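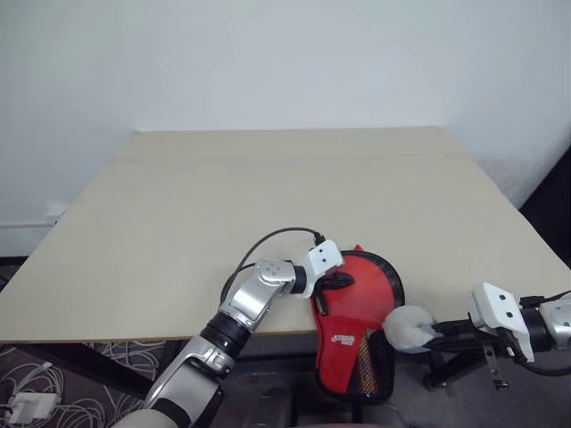

Buy the table first and the robot last, one visitor told us while we were still hanging up our coats, and then he went away to find coffee. I wrote the sentence down because I thought it was a joke. By the end of the afternoon I had put a line under it.

We were at the open day of Birnura, a small company that builds and rents two-arm work cells for laboratories and for training centers. Our own center, Gikero, has to decide in the new year if we will have such a cell, and if yes, in what form. I was sent to look, to ask about prices, and to come back with a plan that our finance office can read. These are my notes, put a little in order.

The place

Birnura has the ground floor of an old printing house behind the freight station. The bus stops on the wrong side of the tracks, so please allow time for the footbridge. Inside there is a reception room, a workshop where the cells are put together, and a long corridor with test rooms on both sides. Groups were small and we could stay as long as we wished in each room. I liked this very much, because at the fair in July we were pushed through like cattle.

The demonstration room

The cell I came to see has two silver and black arms, each with a white gripper and black fingers, working at a big plain table of a pale cream color. The task was with table tennis equipment. The left gripper had a finger against a red paddle, which stood upright before the front edge of the table, and the right one was holding something white and round between its fingers. The lower part of the paddle seemed to be still in its case.

I asked why they choose such objects, and the answer was about money. A paddle and a box of balls can be bought in any sports shop, and if one is scratched the work continues the same day. Our colleague from the teaching side wanted to begin with glass and measuring instruments. I now think we should plan the first half year with cheap things, and keep the glass for later.

The second thing I noticed was the floor. Under the table there were white cables in a tangle on the carpet, with a power adapter among them. In our draft budget there is no line for cables at all. We have written "installation" and given it one sum, and nobody on our side could say what is in it. I asked the engineer and she counted for me on her fingers: power outlets, network, longer cables than you think, channels to put them in, and one day of an electrician. She said that customers usually forget the channels and order them in the second month. I have added all of this to the list.

What it costs, as far as they would say

Birnura does not print prices. They gave me one figure freely, which is the monthly rent for a complete cell with two arms, grippers, table and computer: 2,239 euros, with service included and a minimum term of one year. Transport and setting up are paid extra. For purchase they want first a visit to our room, and then they make an offer in writing.

A spare pair of gripper fingers costs 70 euros. It is not a large sum, but the fingers are a wearing part, and they advised us to hold several pairs in the drawer from the first day. The training for operators is 500 euros per person and takes two days. We have four people who should be trained, and in our draft there is money for one. I think this was simply a mistake in the copying, but it must be corrected before the paper goes up.

I compared this with the offer we already have from Piver. Piver is cheaper in the purchase of the arms, but their offer contains no table, no computer and no training, and the service contract begins only in the second year. When I put the two side by side in the train, the difference became much smaller than it looked in our last meeting. I will send the sheet separately. Please do not use the old one.

The room question

This is where I learned the most — and where our plan is weakest. We wanted to put the cell in the back part of the seminar room and fold it away for lectures. The engineer was polite but she shook her head. After each move the positions must be checked again, and this can take a morning. A table that stays in its place saves more money in a year than the seminar room is worth to us, so we should look again at the former copy room. I measured it last week and the door is a little narrow. The arms come in separate boxes and will pass. For the table top I am not certain, and I have asked for the dimensions.

The remark about buying the table first makes sense to me now. If the table, the outlets and the light are ready when the arms arrive, the rental time begins with work. If they are not ready, we pay each month for boxes in a corridor. A visitor from Lai, a training center of our size, told the group that exactly this happened there.

Small matters

The handout says the cell may be used up to 50 hours in a week under the rental contract. We will not reach this in the first year, but if the evening courses start, somebody should watch it.

I forgot to ask about insurance. They have promised an answer by e-mail.

The noise is low. We talked in normal voices beside the running arms.

Lunch was soup and bread and was very good.

My proposal

Rent for one year, with the copy room prepared before the contract starts. Put training for all four people in the budget, and make a separate line for electrical work and cables. Ask Piver for a new offer with everything included, so that in one year we can compare a purchase properly. Birnura will hold the rental price for us if we write to them by December 31, 2024. The letter needs two signatures on our side, and I have left the draft in the blue tray.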